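**Iketti Publishes Setup and Care Routine for Its Tabletop Handling Cell**

TOVTHORPE, July 25, 2026 – Iketti today released the written routine its technicians use to set up and look after the Ruten cell, a tabletop station where a single robot arm moves everyday items on and off trays. The routine is free to download and covers first setup, daily checks and the most common repairs.

The Ruten cell has been running at the company's Tovthorpe workshop since January. In that time the staff kept notes on every stop. Of the 66 stops logged, 40 came from the work surface or the lighting and were cleared without opening the arm. Most of the new routine deals with those two things.

Setup starts with the table. The cover is pulled flat, clamped at the back and checked for folds in the area the arm can reach. A raised fold can be read as the edge of an object, and the arm will then stop short. Marks on the cloth are left alone unless the fixed camera picks them up during the blank-table check. Once that check passes, the technician lays out a tray and a bottle and runs the camera test. 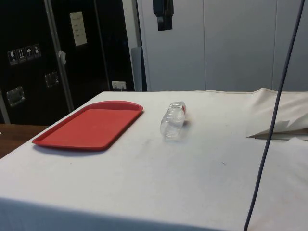 *A red tray and a clear plastic bottle on the white table cover in the Iketti workshop.*

Clear plastic is the harder item of the two. If the bottle is not found, the routine says to turn down the overhead light before changing any camera settings. The tray test is repeated with the tray set at an angle to the table edge, then square to it.

Daily care takes one person. The arm is parked and locked, the gripper pads are wiped with a dry cloth, and the mounting bolts are checked with the torque wrench supplied. Cables are followed by hand from the base to the controller, and any cable with a cut or a hard bend is replaced before the cell is started. Gripper pads are changed after 50 hours of running time, or sooner if they look shiny.

The repair section covers pad replacement, a slow or noisy wrist joint, and loss of camera signal. Each repair ends with the same tray and bottle test used at setup. Work on the arm's sealed joints is not included and should be sent to Pangilinan, the service partner for the Ruten cell.

Over 60 cells are now in use at customer sites. Owners do not need new parts or software to follow the routine. Printed copies will ship with all new orders, and current customers can ask for one through their usual service contact.

**About Iketti**

Iketti builds and services small handling cells for packing rooms, test labs and training shops. The company is based in Tovthorpe.

**Press contact**

Iketti Press Office, Tovthorpe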